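Ata da reunião do condomínio Veletti - julho

Presentes: eu (a escrever isto), a Katalin Vincze, a Dulce do rés-do-chão, o senhor Amílcar, o casal do terceiro esquerdo, a Fernanda e mais uns quantos que foram entrando aos bocadinhos. Representadas, ao todo, 16 frações, o que chegou para votar. Começámos às 19h30 em ponto, o que neste prédio é coisa rara e fica registado!

Calhou-me a mim fazer a ata porque da última vez me queixei de que a anterior não se percebia. Bem feita. Vou escrever como me sair e quem quiser corrigir que me mande mensagem antes de eu afixar isto no átrio.

Ponto 1 - Ata anterior
Lida em voz alta pela Dulce, a uma velocidade impressionante. Aprovada. O senhor Amílcar pediu que se acrescentasse que ele tinha votado contra a mudança da fechadura da garagem, e acrescentou-se.

Ponto 2 - Elevador
Foi aqui que perdemos mais tempo. O elevador continua a parar entre pisos e a empresa Tóth, que nos faz a manutenção, mandou um relatório a dizer que o quadro de comando está velho e que as peças já se arranjam mal. Eu li o relatório todo (são muitas páginas, não recomendo) e o que retive é que podemos ir remendando ou substituir o quadro de uma vez. A Fernanda, que fica presa semana sim, semana não com o carrinho das compras, quer substituir já. O casal do terceiro esquerdo acha que se deve pedir outro orçamento primeiro, e a maioria foi por aí. A Katalin ficou de contactar a Pladis e de nos mandar a proposta por correio eletrónico assim que a tiver. Entretanto pedimos à Tóth que passe cá para afinar as portas do piso 2, que estão a fazer um barulho horrível de manhã cedo. Eu moro ao lado e agradeço desde já.

Ponto 3 - Mesa da sala comum
Como se sabe, a mesa antiga estava nas últimas e decidimos há meses comprar uma nova. A discussão era só sobre a cor do tampo, mas rendeu! Havia quem quisesse branco, havia quem quisesse preto, e eu ia pelo castanho acinzentado desde o princípio, confesso. Ganhou o castanho acinzentado, liso e sem padrão nenhum. A Dulce ainda perguntou se o mate não deixa ver dedadas e ficou combinado que, se deixar, logo se compra uma toalha. 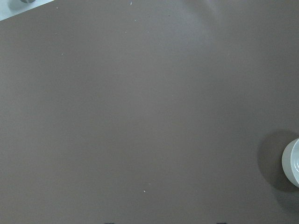

Tampo castanho acinzentado, liso e mate.

Ficou também aprovado que quem reservar a sala para aniversários deixa a mesa limpa no fim. Parece óbvio, mas em maio estava cheia de cola de purpurinas.

Ponto 4 - Jardim das traseiras
A Dallisska, que nos trata do jardim, propôs trocar a relva do lado poente por alfazema e alecrim, que pedem muito menos rega. Toda a gente gostou da ideia menos o senhor Amílcar, que tem medo das abelhas. Falou-se bastante de abelhas. O casal do terceiro esquerdo contou que na casa dos pais têm alfazema à porta e nunca houve problema, e a conversa ainda derivou para mel, para compotas e para uma receita de marmelada que a Fernanda prometeu partilhar no grupo (Fernanda, estou à espera). Aprovado com um voto contra. Plantação só no outono, que agora com este calor não pegava nada.

Aproveitou-se para decidir a rega: das 6h às 7h, e a mangueira fica enrolada no suporte. Por favor.

Ponto 5 - Contas
A Katalin mostrou o mapa do trimestre. Há 2 quotas em atraso, que não vou identificar aqui, mas as pessoas sabem quem são e já disseram que pagam até ao fim do mês. Gastámos menos luz nas escadas desde que se puseram os sensores, o que foi uma boa surpresa. Em compensação foram 43 euros em cópias de chaves da garagem, e pediu-se que cada um trate melhor das suas. A partir de agora, quem perder a chave paga a cópia do seu bolso.

Ponto 6 - Outros assuntos
As bicicletas não podem ficar no patamar da entrada. Há lugar na arrecadação, é só pedir a chave à Dulce.
A caixa do correio do segundo direito continua sem tampa e o senhor Amílcar ofereceu-se para a arranjar - obrigada!
O almoço do prédio fica para setembro. Eu levo a salada de grão, o resto combina-se no grupo.

Saímos às 21h15, já com fome.

A fazer até à próxima reunião:
Katalin - orçamento da Pladis e encomenda da mesa
Dulce - falar com a Dallisska sobre as plantas
Senhor Amílcar - tampa da caixa do correio
Eu - ligar à Tóth por causa das portas e afixar esta ata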